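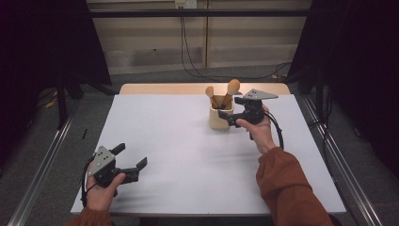 Rinwood Student Robotics Club – Gallery of the Kitchen Table Project

Posted 2/8/20 by the club secretary

Welcome to our gallery page. Our club meets in the back part of the Rinwood technical building, behind the black curtains, and this winter we work on one subject only: how to teach a robot arm to handle the small things of a kitchen. We call the project Tustix. The name came from a spelling mistake on our first application form, and we kept it.

The idea of Tustix is simple to tell and slow to do. First a student takes one gripper in each hand and does the task with them. The movements are recorded, and later the recordings are used to train the arm. We have until now 1,416 recordings. Each one is short, but every one must be looked at by a member before it goes into the collection, and this takes much more time than we planned in October.

The table session

Two hand-held grippers at the table, the left one with its fingers open in a wide V, the right one close to the cream-colored cup. In the cup are two light wooden utensils with round heads, which lean away from each other.

Each gripper carries a light gray triangular plate with small holes on the top. The holes are very useful for us – we can fix a new part without making a new plate every time. The cables took us some evenings of discussion. Now the rule is that the cable goes down beside the hand, and the person who holds the gripper checks before the start that it can move freely.

The cup task is the one which beginners like the most and experienced members like the least. You must take one utensil out, put it on the sheet, and bring it back. If you close the fingers too high, the utensil turns in the grip. If you close them too low, you push the cup. New members do 12 practice rounds, which we do not keep, and after this they may record.

Covering the table with a pale sheet was a suggestion from the students of the second year. On the bare wood our software often lost the light wooden utensils. With the sheet the result is better, but it must be pulled smooth before each session. Please do not put your bags on it.

What comes next

In the next weeks we will add 3 new tasks: stacking bowls, folding a small towel, and closing a box with a lid. For the box task we received a donation of used packaging from Grurkasport, the sports shop near the station. We say thank you very much for this.

The club has at present 58 members from all study years. You do not need to know programming to join. Patience with your hands is more important at the beginning, and the software part can be learned later in the group which we call Rind. This group meets in the same room, one hour after the table group.

Comments

marble_fox: Nice to see this finally online. I did the cup task for two evenings and my thumbs were tired like after a climbing course. Is the towel task open for first year students also?

club secretary: Yes, it is open for all, after the practice rounds.

tenpenny: What do you use for the plates? Ours are printed and they always break at the screw holes.

club secretary: Please write to us by the contact form, I will ask the workshop group to send you the drawing.

oldlathe: I was in this club when we only had line-following cars. Good work, and greetings to everybody.

Contact | © Rinwood Student Robotics Club | Back to top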